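Week two with the little black arm, and I finally stopped fussing with the software and started swapping jaws! I have two sets to compare. One is the plain set I got from Arkia, the other is a ridged pair from Zou that a friend in Barnevwood printed for me. I wanted a boring job for them both, so it's blue cloth and a cardboard box, over and over. 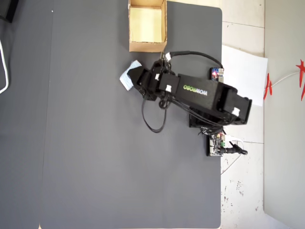
Blue cloth in the jaws, box just above.

The plain jaws did better than I expected. Out of 42 tries I got 7 drops, mostly when I grabbed just a corner. Cloth is a pain because it squishes and the servo never quite knows when to quit (I ended up lowering the closing limit by 15, which helped a lot). The ridged ones hold tighter, but then they don't want to let go - I'd open up over the box and the thing would just hang there.
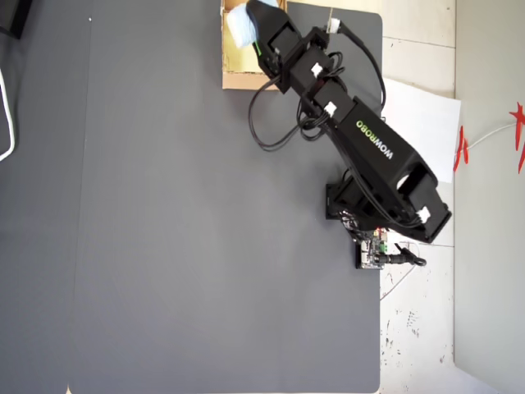

So letting go matters as much to me now as grabbing does. I'm running all of this off the Cadaseo controller, and my log is up to 834 moves, way more than I planned on for February. Next I want to try a strip of rubber on the plain set and see if those corner grabs get any better. If you've stuck something grippy on yours, tell me what glue you used, mine keeps peeling!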